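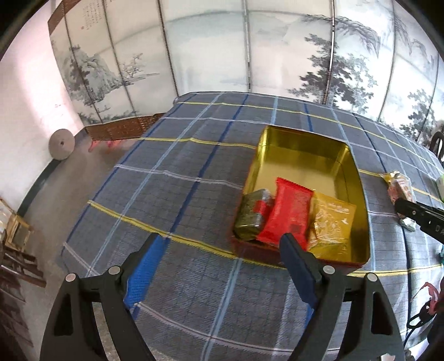
Three wrapped snacks in an open tin with a gold interior.

4. Listing a warehouse unit on the Dukbridge board

OK, so your account works and you've picked a password you'll remember. Now for the listing itself! I put up my first one on a Wednesday night and made every mistake going, so take this part slowly.

4.1 Log in and press New Space. Choose Warehouse, even if you only have half a building to rent (Shared Bay is for desks and cages, and I lost a week of calls to that one).

4.2 Type the floor area in square meters. The box won't take commas or letters. Our Cabrera Road unit is 200, so I typed 200 and left it there.

4.3 Fill in Clear Height. Measure up to the lowest beam or sprinkler head, whichever hangs down further.

4.4 Add your loading doors one by one. For each door, pick Dock or Drive-in, then press Save Door. If you skip Save Door, the form forgets it when you change tabs.

CAUTION: Don't press the Back button in your browser during steps 4.2 to 4.4. It wipes the whole form. Use the small Previous link at the bottom.

4.5 Go to Rent and set the price, then pick Monthly or Yearly. Check this twice! I once had a yearly figure showing as monthly and got some very strange emails.

4.6 If the unit has racking, tick Racking Included and enter the pallet positions. Ours has 106. Prusix racking is in the drop-down list, and so is Prultus; anything else goes under Other.

Note: The description field stops at 100 words. I write mine in a separate file first and paste it in.

4.7 Press Preview, read it all the way down, then press Publish. Your listing gets a number and shows up in search the next morning.

If you see Error 17, your street address is missing the unit number. Go back to Location, add it, and publish again.

Next up is section 5, booking viewings.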